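**Progress report to the Rusberg Fund, December**
Prepared by Inês Bragança, Warkov Adult Learning Center

Enrollment in the evening English program stands at 29 learners, up from 21 at the last report. Most come from the Davadik packing plant, where shifts changed in the fall, so we moved the beginner class from 5:30 to 6:45 p.m. Attendance improved after the move, mainly among parents of small children.

Total teaching time for the period was 300 hours, of which 200 were paid from your grant. The rest came from the county. Textbooks cost $1,944 - slightly over budget because the publisher dropped its bulk discount. 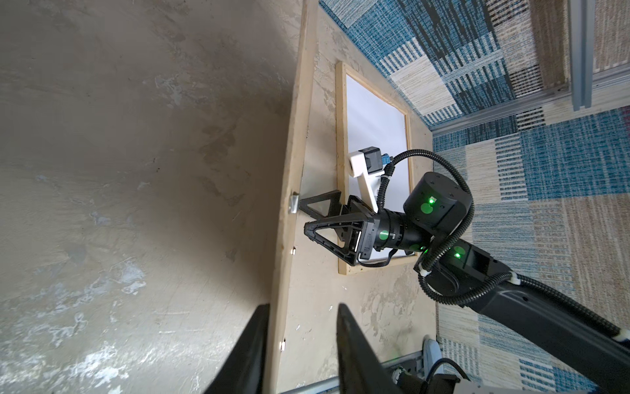
Tharindu Samarakoon took over the intermediate group when Alina Furtună went on leave. He kept her syllabus but added a weekly hour on phone calls, which learners had asked for in the intake survey. Reading scores in that group are up. Writing scores are flat, and we plan to split the long writing session into two shorter ones. 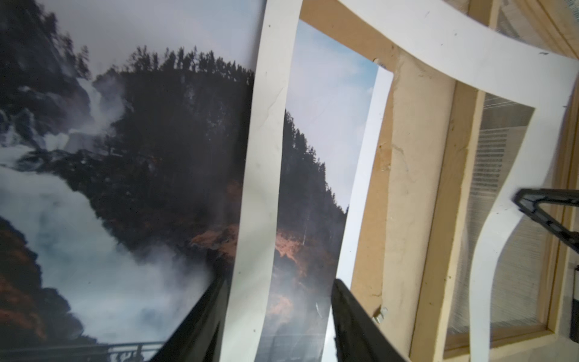 Speaking practice is still the weakest part of the beginner class. Learners know more words than they are willing to use, and pair work tends to slip back into their first languages. Sándor Kerekes is writing a set of picture prompts for the next term. A large print of a waterfall, with dark evergreens on the cliff and a railing along the bottom, covers "in front of," "behind" and "next to" as well as a good deal of weather vocabulary.

Two items are still open:

- Child care on class nights. Nimal Wijesinghe has one quote and is waiting for a second.
- The level test. We would like to replace it before the spring intake and will send the cost with the next report.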